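**Notebook entry, 2018-05-23, Tivholm workshop, brick-wall bench**

Subject: hand-held demonstrations with the toothbrush, second round.

The purpose of the session is to establish whether grasps on thin upright objects, recorded with the hand-held gripper, can be used for training without manual correction of the tool pose. The earlier round at Rarnness used thicker objects and is not comparable. The camera sits on the gripper and keeps the wide lens. Recording settings are unchanged from the Kofler protocol, with one difference: the approach is made from low down, with the fingers open, and is held for 10 frames before closing. 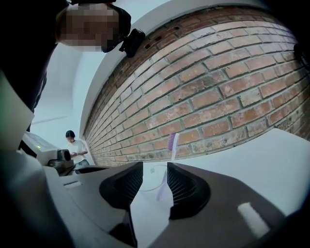
The hold was introduced so that the start of the closing movement can be found in the log. In the Rarnness data it had to be marked by eye, and two people marking the same run did not agree. With the hold in place, the script finds the start from finger width alone. Runs in which the hold is shorter than 10 frames are rejected on loading and are kept in a separate folder.

Pose is estimated from the images and then smoothed. The brick wall is useful for this purpose, as it has ample texture. The white table top and the ceiling offer very little. Where the operator tilts the tool well upwards, the estimate is expected to rest largely on the bricks, and any such run should be checked before it goes into the training set.

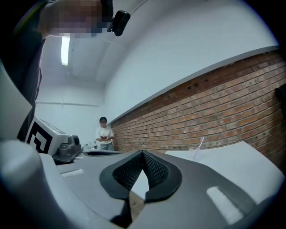

Wirnero has objected to this in the margin of the draft protocol, writing that a wall with a repeating pattern may produce a confident pose that is wrong by one whole brick, and asking that the jump test be run on every recording, tilted or otherwise. The point is accepted. The jump test will be applied to the full set, and the threshold will be written into the file header.

Target for the set: 1000 accepted runs, divided by approach direction. The reserve of 24 runs is for testing only and must not be opened during tuning. Training is to stop at 3300 steps in each case, so that the results with and without the hold may be compared fairly. 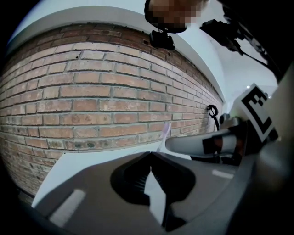
Points outstanding:

- Marker size to be entered in the calibration file by hand; the default value belongs to the old print.
- Translucent plastic gives poor edges against the white table. Repeat part of the set with a dark mat and log it under a separate name.
- Finger width to be zeroed at the start of each block.
- Comparison with the Rarnness set to wait until June, when the new loader is available.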